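Dorothy Clegg has been letting out the rooms above the old Kincaid bakery for so long that she has opinions on every chair leg in the building, and when I called on her one Saturday in August she was happy to share most of them (I had planned on an hour and stayed until supper).

"People will buy a big table for a small kitchen," she told me, pouring the coffee. "Then they can't move! I always say get the table you like, put a cloth on it that makes you smile, and have stools that slide in where you need them."
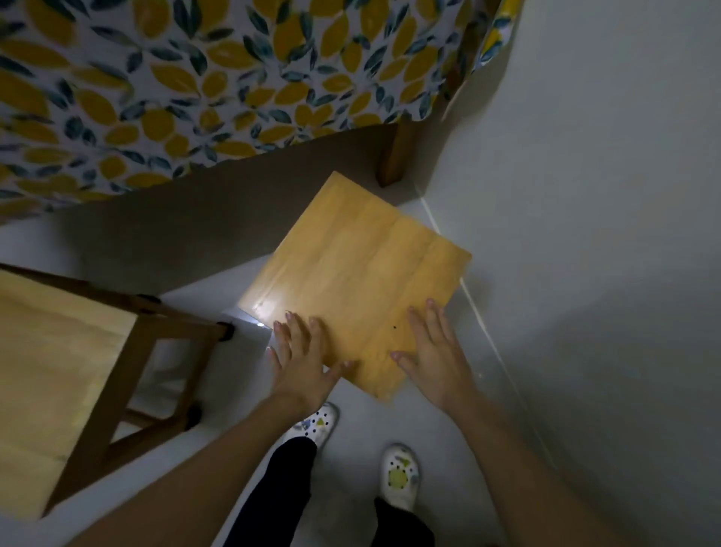 She is very fond of stools, I should say. Her first ones came from a shop in Grodthorpe that closed years back, and she paid 20 dollars for the pair, which she still thinks was a little steep. She checks the feet on all of them when a tenant moves out. "Those little dark caps are the first thing I look at. Lose one and the whole thing rocks, and then you get scratches on a pale floor, and I'm the one down on my knees with a rag."

I asked whether she minded tenants rearranging things, and she laughed for quite a while. Imani Hutchins, who rented from her for 7 years, used to shift the kitchen every spring, and Dorothy came around to most of it. "Imani had the stool in the corner before I ever thought of it. I said, who's going to sit there? Well, I do, now. I take my shoes off there."
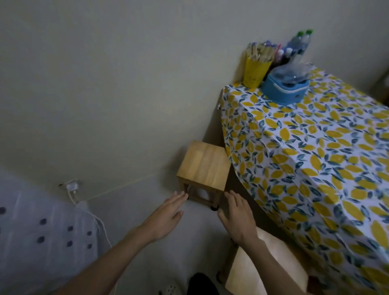
The corner stool, beside the table with the lemon cloth.

The cloth gets plenty of compliments, and Dorothy has a second one folded away in plain blue for the winter, though she admits she hardly ever gets it out.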